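Nirnbridge auf Scheibe: starker Film, halbgare Box

So, endlich durch. Zweimal der Film, einmal mit Audiokommentar, dazu fast das ganze Bonusmaterial. Schreib das jetzt schnell runter, bevor ich die Hälfte wieder vergesse.

Worum gehts: Nirnbridge, das Fährmannsdrama mit Vlastimil Ďurica in der Hauptrolle, ist als Sammlerbox beim Label Biltent rausgekommen. Zwei Discs, Booklet, Schuber aus Pappe. Limitiert auf 1001 Stück, meine hat die Nummer 416. Bezahlt hab ich 29 Euro plus Versand. Für ein kleines Label geht das in Ordnung, für das, was beim Booklet abgeliefert wurde, eher nicht. Dazu gleich.

Erstmal der Film. Hab ihn damals im Kino gesehen, kleiner Saal, Spätvorstellung, und war danach ziemlich platt. Ďurica spielt einen Mann, der nach einem Schlaganfall kaum noch spricht, das Gesicht zur Hälfte unter Silikon. Man erkennt ihn wirklich nicht. Meine Freundin hat bis zum Abspann gefragt, wann denn jetzt der Ďurica kommt. Beim zweiten Sehen fällt auf, wieviel er nur mit dem linken Auge macht. Die Szene am Anleger, wo der Bruder das Geld zählt und er einfach daneben sitzt — vier Minuten, kein Schnitt, kein Wort. Großartig. Das letzte Drittel hängt immer noch durch, die Geschichte mit der Nichte hätte ich komplett rausgeworfen.

Bild: sehr gut. Viel Nacht, viel Nebel, und trotzdem säuft fast nichts ab. Im Stream war das damals ein einziger grauer Matsch, Treppchen in jedem Himmel. Hier sauber, mit feinem Korn. Nur in der Kneipe gegen Ende wirds kurz unruhig, rote Wand, da flimmert was. Kann auch an meinem Fernseher liegen, der ist alt.

Ton: Original und deutsche Synchro, beides in 5.1. Original nehmen. Die Synchro ist nicht schlecht gesprochen aber Ďurica nuschelt im Original so eigen, das geht komplett verloren. In der deutschen Fassung klingt er wie ein Mann mit Schnupfen. Untertitel gut lesbar, leider in Gelb. Zwei, drei Tippfehler drin, ich darf da nix sagen.

Menü: langsam. Warum muss da vor jedem Punkt eine Welle durchs Bild laufen? Und die Kapitel haben keine Namen, nur Standbilder, und die sind alle dunkelblau. Viel Spaß beim Suchen.

Dann das Bonusmaterial, für mich der eigentliche Kaufgrund. Das Making-of geht eine knappe Stunde und ist toll. Fast nur Maske. Das Studio Živković hat die Prothesen gemacht, jeden Drehtag neu geklebt, Beginn um 3 Uhr morgens. Man sieht Ďurica im Stuhl schlafen, während ihm jemand ein Ohrläppchen anpasst. Keine Musik drunter, keine Lobhudelei, einfach Leute bei der Arbeit. Mehr davon bitte. Laut Kommentar gingen am Ende 900 Einzelteile durch die Werkstatt, Fehlgüsse mitgezählt. 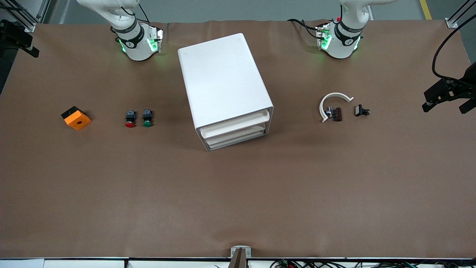
Der Audiokommentar dagegen: zäh. Regie und Kamera sitzen zusammen und schweigen sich an. Ab der Hälfte wird vor allem gelobt, wer gerade im Bild ist. Ďurica ist nicht dabei, sehr schade. Wer trotzdem reinhören will, die Stelle am Anleger lohnt sich, da erzählen sie von den ersten beiden Versuchen, die beide wegen einem Frachter abgebrochen wurden.

Entfallene Szenen gibts fünf. Vier davon zurecht entfallen. Die fünfte, Ďurica allein beim Rasieren, hätte ich dringelassen und dafür die Nichte gekürzt. Aber mich fragt ja keiner.

Außerdem drauf: der frühe Kurzfilm Inus vom gleichen Regisseur. Elf Minuten, schwarzweiß, ein Junge und ein kaputtes Radio. Nett. Ton übersteuert an ein paar Stellen, ist wohl das alte Master.

Booklet: Leider nix. Zwölf Seiten, davon acht mit Fotos, die man alle aus dem Trailer kennt. Der Essay liest sich wie ein Pressetext und verrät auf der ersten Seite das Ende, also bitte erst nachher aufschlagen. Kein Wort zur Maske, obwohl das halbe Making-of davon handelt. Und der Schuber ist so eng, das ich beim ersten Rausziehen gleich eine Ecke geknickt hab.

Wertung, kurz:
Film 8 von 10
Bild 9
Ton 8 (Original), 6 (Synchro)
Extras 8, ohne Kommentar 9
Verpackung 4

Wer den Film mag, soll zugreifen solange es die Box noch gibt. Wer ihn nicht kennt, erstmal leihen. Im Oktober soll von Biltent noch eine einfache Ausgabe ohne Schuber kommen, ob da das Making-of mit drauf ist, steht nirgends. Hab dem Label deswegen geschrieben, bisher keine Antwort. Trag ich nach, falls was kommt.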